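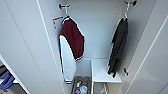
Amândio Matos wants it noted that a wardrobe check is a waste of a Tuesday and that none of these has ever fallen on anyone. His comment stands. The check was done anyway.

Wardrobe and hook check, Skorthorpe changing area

1. Unit fixed to wall, top and bottom.
Pass. The Storik leaflet says the brackets are "maintenance free". I have yet to meet a bracket that was. Screws tightened.

2. Hooks firm, no play when pulled by hand.
Pass, on the day. I am told each one takes 7 kg. Told by whom, and tested how? Ask for it in writing.

3. Load per hook.
One hanger each, a jacket on one and a black garment on the other. Fine as it stands. Come January people will put wet coats over the top and this line will need doing again.

4. Hangers.
Thin ones. They do the job for a jacket. I would not trust them with anything heavier.

5. Clothing clear of the ledge.
Comment. The ends of the black garment hang over the front of the shelf. Anyone putting a box down will catch them. Hang it higher or shorten the drop.

6. Ledge level and steady.
Pass. Not a seat, whatever Edau's fitter said.

7. Tags and labels.
Paper tag still on the maroon and white jacket. Remove or explain.

8. Height of top hooks, 170 cm from floor.
Accepted, though I notice it suits tall people.

Next check in 2 months. Amândio may hold the torch.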